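Night-time noise and blood pressure in Fakasness: progress report to the Husar fund
2/1/24

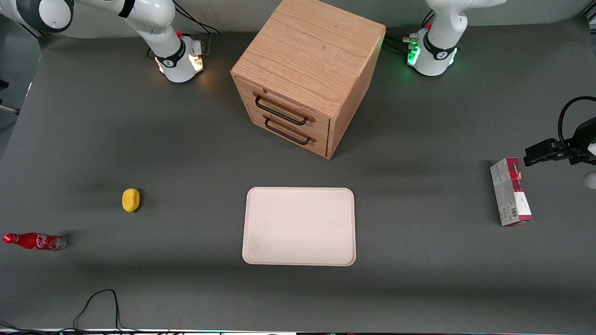
Two white arms at the back of a grey tabletop, one base lit green and the other white-orange.

The fund asked for a plain account of where the study stands. Recruitment is finished, the first round of readings is in, and we are less sure of the main claim than we were when we applied.

We signed up 615 adults in Fakasness and Borkach, all living within earshot of the freight line. Each wore a cuff overnight and kept a sleep diary. The grant application predicted that people in the noisiest streets would show clearly higher night-time pressure. They do show higher readings, but the gap is small, and it shrinks by almost 4 points in every ten once age and smoking are taken into account. I would not put it in a press release.

The noise figures worry me more. The Zultier meters were meant to log every train. In Borkach, 6 of them stopped logging during August, and we only noticed when the files were merged. We have 1689 nights of matched noise and pressure readings, well short of what was planned. The supplier blames the heat. That may be so, but the meters in Fakasness had the same weather and kept going.

The sleep diaries are a mixed bag. Some people filled them in every morning. Others plainly wrote up a whole week in one sitting, same pen, same bedtime. We have kept these in for now and marked them, and will run the sums with and without.

There has also been talk, mostly from outside the team, of the study "proving" that the line causes heart disease. It can't do that. People who live beside the track differ from people up the hill in income, in housing and in how often they see a doctor, and our questionnaire covers the first two poorly.

Spending is within budget, apart from postage. We ask to move the unspent travel money to replacement meters, though not from the same supplier unless they can explain the fault. The second round of cuff readings will go ahead in both towns as agreed. The merged data file, with the gaps marked, is available to the fund on request.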